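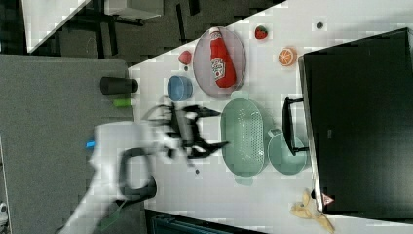 Does a child need a play kitchen with this much in it? I doubt it, and I've bought enough of the stuff to have an opinion.

Toy food has become a shopping category of its own. The Vindeck starter set comes with 42 pieces, and the box suggests, in cheerful lettering, that you'll be wanting the Vanitz bakery add-on by Christmas. Starter for what? My daughter is four. She has one recipe, soup, and everything goes in it.

The case for all this plastic is that it teaches. Children learn the names of foods, we're told, and how to sort and share and take turns. Maybe. I learned the names of foods by being handed them and told to eat. A strawberry is a fine object for a toddler to study, and the real one smells like something. The toy tells her that strawberries are red with a leafy green top, a lesson she could pick up in any produce aisle while I look for onions.

I'm more suspicious of the cookware. A green colander with nothing to drain, a teal saucepan the right size for one egg. They're charming, I'll admit that, and they get more use at our house than any of the groceries. But we also own a real colander. It has been a helmet, a drum and a jail for stuffed rabbits, and it still does the pasta on Monday.

Then there's the ketchup. A lot of these sets seem to want a bottle of something, and I can't work out what a child is supposed to learn from ketchup except that it goes on everything. Mine already knew.

I priced it out last October, which was a mistake. Between the Craddock stove, the food and the little dishes, we had spent $323 on pretend cooking. My own good skillet cost less, and I use it every day.

People will say I'm taking the fun out of it. I don't think so. She plays for long stretches with a bowl, a spoon and one orange slice. Put the whole bin on the table and she spends 15 minutes dumping it out, then asks for a snack – a real one.

So I've started putting most of it in the closet. A pan, a bowl, a plate, some fruit. The banana peel stays out, at her insistence. She hasn't asked for the rest yet, and I'm not going to bring it up.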